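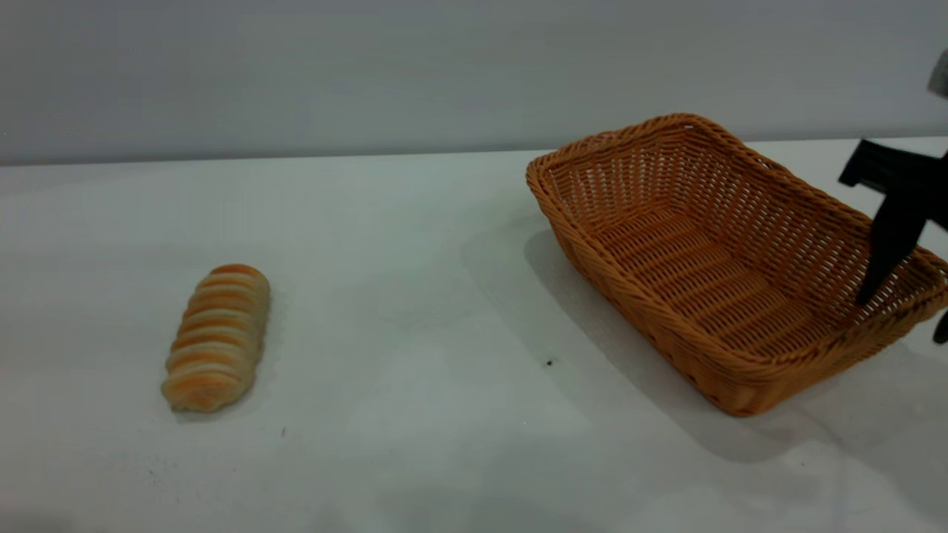 ## 4.2 Family meals as a setting for talk

In the ecological view, the family meal belongs to the settings that a young child meets every day. It has a fixed group of people, a place, and some rules that the child learns slowly. Earlier work treated the meal mostly as a question of nutrition. In this section we look at it as a place of conversation, and we ask how the talk changes when the child starts preschool.

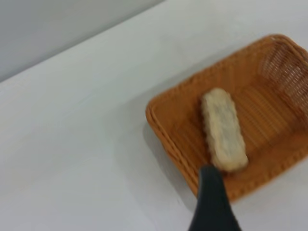 Olaniyan

The data come from the Elus study, in which 80 families from the town of Zundetti took part. Each family had one child between three and five years of age at the start. Parents kept a short diary of evening meals with the Lorix form - a single page, to be filled in on the same evening. They wrote down who was present, how long the meal lasted, and one topic that the child had started. We received 600 diary pages which were complete enough to be coded. In 13 families the diary stopped before the child entered preschool in September, and we did not use these families for the comparison before and after entry.

Topics were coded in four groups: the food itself, events of the day, other people, and plans. A topic could belong to only one group. When the two coders did not agree, the page was read again by both of them and discussed until one code was chosen. We are aware that this procedure hides some of the real doubt in the material, especially between "events of the day" and "other people", where a child often begins with one and ends with the other.

Figure 3. Woven basket and bread roll on a tabletop.

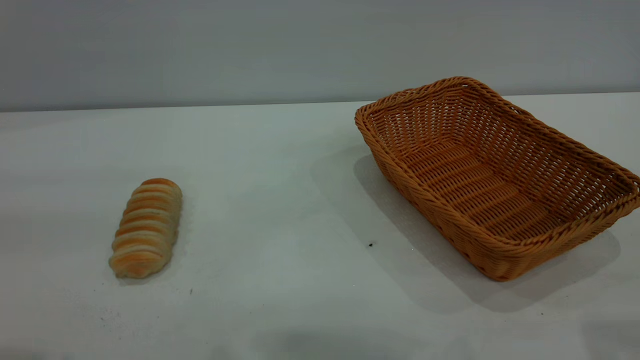

Before entry, most of the topics started by children were about the food itself. After entry, events of the day became the most frequent group, and the change was seen in large and small families alike. The change was weaker when an older sibling was present at the table. One possible reading is that the older child already holds the role of the person who reports from school, and the younger child needs more time to take a part in it. Our diaries cannot test this reading directly.

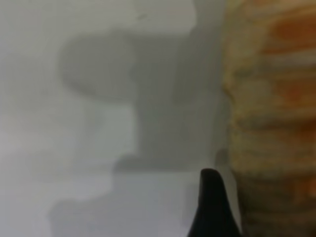

The length of the meal showed a less clear relation to the topics. Short meals contained talk about plans nearly as often as long ones, which we did not expect. It may be that parents use a short meal to arrange the next morning - who brings the child, who collects the child - and that the child answers with a plan of his or her own. For this reason we do not treat length as a measure of quality in the models of Section 4.3, where it enters only as a control variable together with the number of persons present.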